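Wound healing

Wound healing is the process by which the body closes and repairs an injury to the skin or to deeper tissue. It begins within moments of the injury and may continue for a year or more after the surface has closed. The process is usually divided into four overlapping stages: the stopping of bleeding, inflammation, the growth of new tissue, and remodelling. The same stages are seen in accidental cuts, burns, ulcers and surgical incisions, although their length and their outcome differ widely.

Contents
Stages
Types of closure
Factors affecting healing
Scarring
Dressings
History
See also

Stages

When a blood vessel is cut, its walls tighten and the flow of blood is reduced. Platelets gather at the broken edge and stick to one another, forming a plug. Proteins in the blood then produce threads of fibrin, which hold the plug in place and give later cells a surface on which to move. The resulting clot dries on exposed skin to form a scab.

Inflammation follows. Nearby vessels widen and become leaky, and the area grows warm, red and swollen. White blood cells known as neutrophils arrive first and take up bacteria and debris. They are followed by macrophages, which clear away dead cells and release substances that call other cells to the wound. A moderate degree of inflammation is a normal part of repair. Where it is prolonged, the wound may fail to move on to the next stage.

During the growth stage, cells called fibroblasts enter the wound and lay down collagen, at first in a weak and loosely arranged form. New capillaries grow into the area, giving it the red and grainy look from which the term granulation tissue is taken. Skin cells spread inward from the edges until they meet. Some fibroblasts change into myofibroblasts, which are able to contract and which draw the edges of the wound together.

Remodelling is the longest stage. The early collagen is broken down and replaced by a stronger type, and the fibres are arranged along the lines of tension in the skin. Many of the new vessels disappear, and the scar becomes paler. A healed wound regains at most 80 per cent of the strength of the skin that was there before.

Types of closure

Healing by first intention takes place when the edges of a clean wound are brought together, usually with stitches, staples, adhesive strips or tissue glue. Little new tissue is needed and the scar is generally narrow. Most surgical incisions are closed in this way.

Healing by second intention takes place when a wound is left open and fills from the base upwards. It is used where tissue has been lost or where infection would be trapped by closing the surface. It is slower and leaves a broader scar.
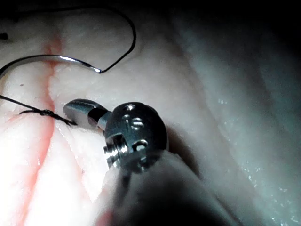
Healing by third intention, also called delayed primary closure, combines the two. The wound is cleaned and left open for several days, and is closed once the risk of infection is judged to be low. Bites and heavily soiled injuries are often managed by this method.

The choice between stitches and other materials depends on the site and depth of the wound. Absorbable stitches are broken down by the body and are commonly placed in deeper layers. Non-absorbable stitches are used on the surface and have to be taken out. Those on the face are removed earlier than those on the back or over a joint, where the skin is under greater strain.

Factors affecting healing

A good supply of blood is needed to bring oxygen and nutrients to the wound. Healing is therefore slower in persons with disease of the arteries and in those who smoke. Diabetes may impair both the small vessels and the nerves, so that injuries to the foot pass unnoticed and become ulcers. Older skin is thinner and its cells divide more slowly.

Diet also has an effect. Protein is required for the making of collagen, and vitamin C is required for the fibres to hold together. In scurvy, new wounds fail to heal and old scars may reopen. A shortage of zinc has been linked to slow repair. Certain medicines, among them corticosteroids and some cancer treatments, reduce inflammation or cell division and may delay closure.

Infection is a common cause of delay. All open wounds carry some bacteria, and their presence alone does not call for treatment. Signs of infection include spreading redness, increasing pain, pus and fever.

Scarring

A scar is an area of fibrous tissue that takes the place of normal skin. It contains no hair follicles or sweat glands. Hypertrophic scars are raised but remain within the limits of the original wound, and many flatten with time. Keloids grow beyond those limits and seldom shrink without treatment. They occur most often on the chest, shoulders and ear lobes, and a tendency to form them may run in families. Treatments include silicone sheets, pressure garments, steroid injections and further surgery, although keloids often return after removal.

Wounds in the early foetus can heal without a scar. The reasons are still under study.

Dressings

Until the middle of the twentieth century it was widely held that wounds should be kept dry. Later work showed that skin cells spread more readily over a moist surface, and many modern dressings are designed to hold moisture while taking up excess fluid. The main groups are films, foams, hydrogels, hydrocolloids and alginates, the last of these being made from seaweed. Plain gauze remains in wide use.

History

Written accounts of wound care are more than 3,000 years old. Egyptian texts describe the use of honey, grease and lint, and the drawing together of wound edges with linen.

See also
Burn
Collagen
Granulation tissue
Pressure ulcer
Surgical suture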